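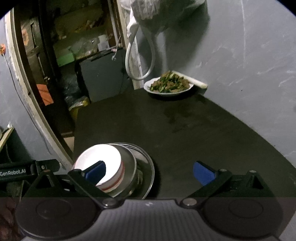 White bowl with a red stripe, on stacked stainless steel plates.

Allcombe Tableware Hire: Frequently Asked Questions

What is the smallest order you accept?
The minimum order is 441 items across all lines. Cutlery counts toward the total by the piece. Serving dishes count as one item each, regardless of size.

How do I reserve stock?
Send a quantity list and the event postcode or ZIP to the bookings desk. A quote is returned by 5 p.m. on the next working day. Stock is held once the deposit is paid. An unpaid quote does not hold stock.

How much is the deposit?
The deposit is 25 percent of the hire charge. The balance is due before dispatch. Account customers are invoiced monthly.

Can I mix steel and ceramic in one order?
Yes. Each material is packed in separate crates. Please list them on separate lines of the order form, as the two have different breakage rates.

Are steel plates suitable for hot food?
Yes, but the rim of a single-wall plate will reach the temperature of the food within a short time. For table service we suggest double-wall bowls. Single-wall plates are better suited to buffet lines where guests carry food on a tray.

Can steel items go in a microwave?
No. Ceramic items may be microwaved unless they have a metallic trim. Trimmed items are marked T in the price list.

Do I need to wash items before returning them?
No. Scrape off food and return items to the crates they came in. Do not soak steel in salted water or leave it in contact with bleach, as this causes pitting. Pitted items are charged at replacement cost.

How are crates loaded?
A full plate crate weighs roughly 9 kg. Crates may be stacked up to five high on a level floor. Glass crates must go on top of the stack.

What happens if items are missing?
Returns are counted at our Nogueira Road depot. You will receive a shortage list, and missing items found within two weeks can be sent back without charge. After that, replacement cost applies.

Is there a surcharge in December?
There is no surcharge, but the hire period is shortened to two nights and late returns are billed per night. Orders over 400 place settings need to be confirmed by the end of October.

Do you deliver to upper floors?
Delivery is to the ground floor entrance. If a freight elevator is available, note its door width on the form. Stairs are not included.

Why does my invoice say Grustex?
Grustex is our billing name. Payments to either name reach the same account.

Who handles disputed charges?
Write to Kavitha Warrier in Accounts and quote the crate numbers from your delivery note. For damage reports made on the day of delivery, contact Kanyarat Intarasuk at the depot before the items are used.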